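The Laxdal tape backup, part two

Last time I got as far as opening the Laxdal external tape unit and finding that both drive belts had turned to something like licorice. I've had a few evenings with it since then, so I'm writing up where it stands before I forget the details.

For anyone who missed the first part, the Laxdal is a quarter-inch cartridge drive in its own beige box, sold in the early nineties as an add-on for small office machines. It has its own power supply and connects through a card that came in the same carton. I paid 38 dollars for the lot, which included the drive, the card, the manual and six cartridges with someone's bookkeeping labels on them. I don't plan to read those. I only want to know if the thing can still write a tape and read it back.

The belts first. I cleaned the old rubber off the pulleys with isopropyl alcohol and cotton swabs, and it took most of an evening. The black stuff gets on everything. I ordered a bag of assorted square belts from a parts seller called Gasulico and found one that fit the capstan motor with a little tension. The second belt was harder because the original had stretched and then melted, so there was nothing left to measure. I ran a piece of string over the pulleys, took off five percent and picked the nearest size. It runs true, and I can't hear any slip.

The power supply was next. It gave 5 volts on the nose but the 12 volt line was low and noisy. There were three 1000 microfarad capacitors on the output side and two of them had leaked onto the board. I washed the board, replaced all three, and replaced the one 3000 microfarad part on the input as well while I had the iron hot. The 12 volt line now sits where it should, even with the motor running. 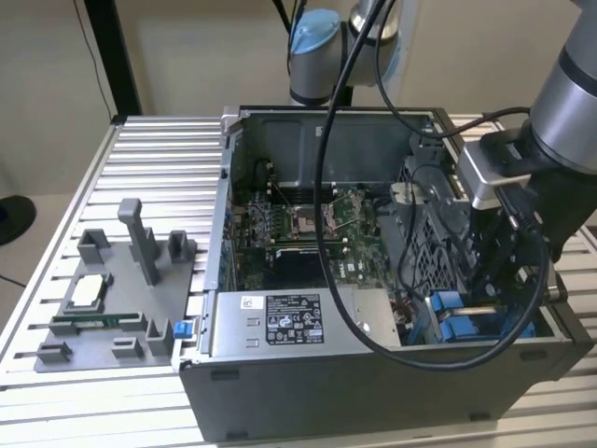 The controller card is where most of my time went. It is a half-length ISA card with one big gate array that I can't find any data on, plus the usual buffers and a ROM. The jumper table in the manual doesn't match the silkscreen, so I had to work out the address settings by trial. In the end I settled on the third address in the list and interrupt 5, with DMA channel 1. The manual says that combination is "not recommended", without giving a reason, but it's the only one where the card is found on every boot.

The software is called Grandiser and comes on two floppies. Disk one read fine. Disk two had bad sectors near the end, which I got past after cleaning the drive heads and trying about a dozen times. I made images of both right away. The installer wants to write to CONFIG.SYS without asking, so I let it do that on a spare hard disk and copied the lines over by hand afterward.

With everything connected, Grandiser finds the drive, spins the tape to the beginning and then stops with error 181. The manual's list of errors ends well before that number.

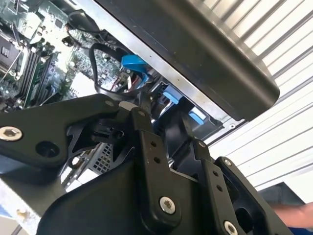 I did find a few things out about error 181. It comes up with all six cartridges, so it isn't one bad tape. It also comes up with no cartridge in at all if I hold the cartridge switch down with a pencil, and the motor runs for exactly the same length of time before it gives up. That makes me think the drive never sees the holes that mark the beginning of the tape. Those are detected by a small lamp and two sensors behind the cartridge. The lamp lights, although it looks dim to me. I haven't put a scope on the sensors yet – that's the next job.

I also checked the ribbon cable end to end with a meter, and every line is good. One of the connectors had a cracked strain relief, so I crimped on a new one anyway.

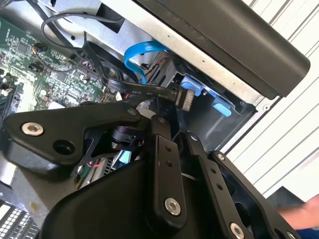
Hollalora wrote in after part one to say that the sensors in these go weak before the lamp does, and that cleaning the little plastic prism in front of them is worth trying before buying anything. I hadn't noticed a prism, but I looked again and there is one, under a spring clip, with a brown film on it. It may be left over from the belts, or it may just be thirty years of office air. I'll clean it this week and see if the error changes.

If that doesn't do it, I'll have to pull the sensor board, and for that the whole tape deck has to come out of the chassis again, new belts and all. I'm in no hurry. I've put the screws in a labeled jar this time.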